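Rodajas de pepino: grosor, tabla y recipiente
Foro Andorance > Cocina y menaje > Preparación en frío

Eko_tabla
18/09/2018
Mensajes: 211

Abro hilo para comparar métodos. Corto pepino para guarnición y el problema es siempre el mismo: la rodaja suelta agua, se pega a la tabla y al pasarla al recipiente se dobla. Uso mandolina Marinho, posición intermedia, sin pelar. La piel da rigidez al borde y facilita el agarre con pinza.

Procedimiento actual: corto, extiendo las rodajas sobre una tabla translúcida sin que se solapen, dejo reposar 10 minutos y las paso a cuencos de vidrio.

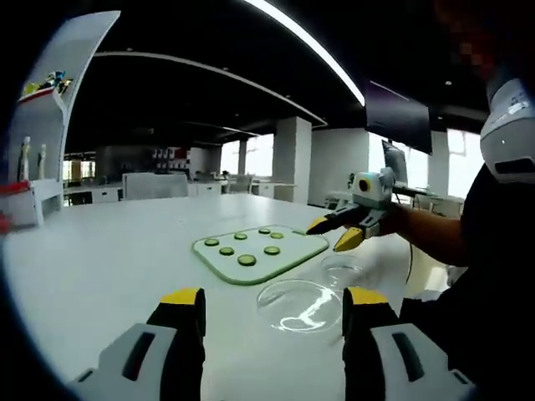 El vidrio lo prefiero porque no retiene olor y admite lavavajillas a 60 grados. Inconveniente: sobre mesa blanca apenas se distingue el borde, y más de una vez he dejado una rodaja fuera. ¿Alguien trabaja con otro material sin perder higiene?

rallador_fino
Mensajes: 14

Acero inoxidable. Pesa menos que el vidrio grueso y se ve sobre cualquier superficie. En cuanto al reposo, no le veo utilidad si no hay sal. Sin sal el pepino pierde muy poca agua en ese tiempo.

Eko_tabla

La pierde la cara cortada, que es la que se pega. No pretendo deshidratarlo, solo que la superficie deje de brillar. Con sal cambia la textura y para guarnición no me sirve.

waveo77

Coincido en lo de la sal. Discrepo en lo de extender: ocupa toda la tabla para unas pocas rodajas. Apiladas en escalera, con papel entre capas, el resultado es parecido y se aprovecha la mesa.

rallador_fino

El papel deja fibra en la pulpa. Probado con dos marcas.

waveo77

Con papel corriente sí. Con el Waveo microperforado no me ha pasado – lo uso desde octubre.

Eko_tabla

Para cantidades grandes puede compensar. En mi caso son pocas y prefiero separarlas: se coge cada una por el canto sin arrastrar la de al lado. El papel lo probaré solo en el fondo del cuenco.

mesa_norte

Sobre la visibilidad del vidrio: un paño oscuro debajo y resuelto. Además no resbala. En cuanto a la pinza, mejor con punta blanda; la metálica marca la pulpa si la rodaja baja de tres milímetros.

rallador_fino

El paño en zona de corte es un foco de humedad. Tapete de silicona, en todo caso.

Eko_tabla

Tengo uno gris de unos 30 centímetros. Lo pruebo debajo de los cuencos y comento el resultado en este mismo hilo.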